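Cola de peixe ou PVA: notas sobre a escolha de adesivo em caixas pequenas

Passei boa parte de agosto a comparar colas para juntas de topo e de meia-esquadria em peças de pequena dimensão. O critério principal foi a reversibilidade. Uma junta colada com PVA só se abre com dano na fibra; uma junta feita com cola animal abre com calor e humidade, e a superfície aceita cola nova sem raspagem.

A cola de peixe tem tempo aberto longo à temperatura ambiente e dispensa o banho-maria. Em contrapartida, a resistência à humidade é fraca. Numa cozinha ou numa casa de banho não a uso. Ismael Holanda prefere a cola de pele quente para tudo e aceita o tempo aberto curto, mas trabalha com peças maiores e grampos já regulados.
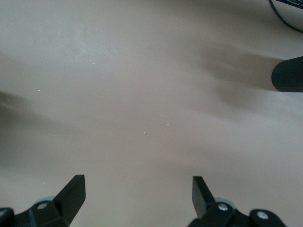
Tampo liso, em tom bege.

Colei 46 provetes, todos com o veio paralelo à junta, e deixei-os quatro dias sob pressão. A cola Lakier deu filete mais limpo; a Rilitz escorre menos na vertical. Na rotura à mão, as duas arrancaram fibra antes de ceder na linha de cola. Quanto à junta de topo, nenhuma serve sem encolagem prévia: uma demão diluída, secagem, depois a demão normal.

Convém registar a humidade relativa de cada sessão. Zuweira Sulemana enviou-me as folhas dela, com 339 leituras, e a variação entre manhã e tarde é maior do que eu supunha. Refiz duas séries por causa disso. 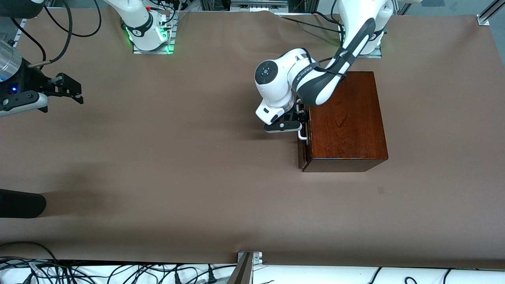 Aveiro, domingo, 12 de setembro

Acrescento o que faltava sobre gavetas. Nos cantos uso malhete e pouca cola, aplicada só nas faces de contacto. O fundo fica solto na ranhura para poder trabalhar com a estação. Os puxadores pequenos levam espiga e uma gota de cola de peixe, o que permite trocá-los mais tarde com um pano húmido e paciência.

Falta testar a Plama em madeiras resinosas. A embalagem que tenho está aberta desde a primavera e vou pedir outra antes de publicar valores.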